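Sadside Memorial Notices: Support Desk
Ticket status: Resolved
Category: Obituary submission, display error
Submitted by: Sfakianakis Funeral Home, Broddale branch

Description of issue
The funeral home reports that an obituary submitted through the Jisell entry form appears on the public page without its final paragraph. The missing text contains the visitation hours, the place of burial and the family's request regarding memorial gifts. The preview shown before submission was complete. The family has asked that the notice be corrected before visitation opens at 4 p.m.

First response
The notice was located and compared with the text received. The full obituary is stored in our records, and no part of it has been lost. The public page displays only the first 700 words. This limit applies to short death notices and should not apply to a paid obituary.

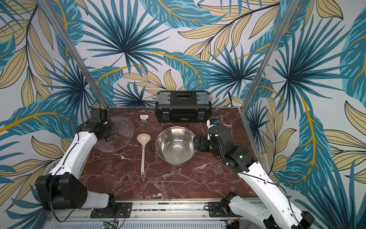 The order was then reviewed. The funeral home selected "Obituary, full" on the first screen, but the entry was saved as "Death notice" after the survivors section was edited. We were able to repeat the error by adding a surviving grandchild and returning to the previous screen.

Action taken
The notice type was changed by hand and the page was republished. Please allow up to 45 minutes for the corrected version to appear in the Broddale listings. Guest book entries already left by visitors were not affected.

Reply from customer
The complete text now appears on our office computer. The family's phone still shows the shorter version. Please also confirm that we will not be charged for a second notice.

Second response
The phone was showing a saved copy of the page. Reloading the notice should display the full text. No second charge has been made. A correction to the entry form is scheduled for October. Until then, funeral homes are asked to check the notice type on screen 5 before submitting.

Closed with the customer's agreement.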